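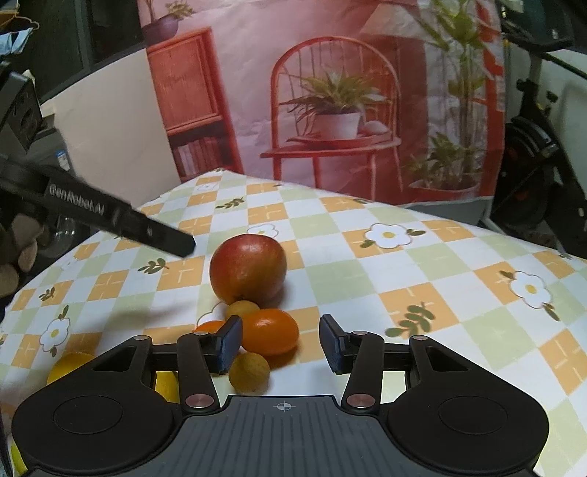 I have been on a small fruit kick since June, and I'm not even a little bit sorry. It started with longans. I'd walked past them at the market for years, those bunches of little tan balls on twigs, thinking they looked like something you'd find on the ground under a tree, and then the man at the stall peeled one and handed it to me and that was the end of my grocery budget. Now they go on the checkered cloth with everything else. Next to a kumquat they look so plain, all rough and speckled beside that shiny orange peel, and then you get one open and it's clear and sweet and a bit like honey. I love a fruit that keeps its good part hidden!

So this post is about fruit on the table. I want to talk about the table too, because I've changed how we do it at our house and it has made such a difference to what gets eaten.

For most of my adult life I kept fruit in a big deep bowl. You know the kind. Mine was a wedding present from Fudholm, the kitchen shop that used to be down by the bus station, and it weighs as much as a small dog. Everything went in on top of everything else, and by the end of the week there was always one soft lemon at the bottom that had turned green and made friends with its neighbors. My friend Ifigeneia Giannakopoulos came for coffee, watched me fish one out, and asked why I didn't just put the fruit on the cloth where I could see it. Well. I had no answer to that.

Now the bowl is up on top of the cupboard and the fruit sits straight on the table in a loose bunch, big pieces in back and little ones in front. I take it off at dinner and put it back after, which takes a minute, and while I'm doing that I pick each one up and give it a squeeze. Anything that's ready gets moved to the kitchen counter and eaten first. We've hardly thrown any away all summer.

A few things I've learned about the ones we buy most:

Kumquats. Eat them whole, skin and all! The skin is the sweet part and the inside is the sour part, and if you roll one between your fingers first it seems to mellow out a little. My son bit into one expecting a tiny orange and made a face I will remember forever. Then he had four more. I get mine from Zacharopoulos on the corner, where they were $2.92 for a little basket last time. If they've been out a few days and start to wrinkle, slice them thin, flick out the seeds and simmer them with sugar and water until they go see-through. Wonderful on yogurt.

Longans. These don't like sitting out too long in hot weather, so I only put out what we'll eat that day and keep the rest in the fridge in a paper bag. Crack the shell with your thumbnail near the stem end and it comes away in a piece or two. There's a hard dark seed in the middle, so watch your teeth, and take it out before you give them to little kids.

Mangoes. Don't go by color. I did for years, and I brought home so many beautiful red rocks. Press gently near the stem and smell it – if it smells like mango, it's close. A firm one can sit out for days and will get there by itself.

Lemons. I put these out mostly because they're cheerful, and then I use them all the time because they're right there. Half a lemon over cut mango with a pinch of salt is my favorite lunch at the moment. (Yes, lunch. I had it standing up at 1:40 yesterday and I regret nothing.)

About the cloth, since a couple of you asked after my last post: it came from Anine, the secondhand place behind the library, and it cost me 50 cents. I wash it with the towels and hang it over the porch rail. A checkered cloth is forgiving about kumquat juice, I've found, and it makes even the most ordinary lemon look like it's going on a picnic.

Kosmas Sotiropoulos left a comment last time saying that his grandmother tucked bay leaves in with her citrus to keep the fruit flies off. I've been trying it for two weeks. I can't say for sure that it works, but the kitchen smells lovely and I'm going to keep doing it anyway. If any of you have tried it, or if you have another small fruit I should be looking for, please tell me. I've got my eye on some rambutans next.

176 shares
40 comments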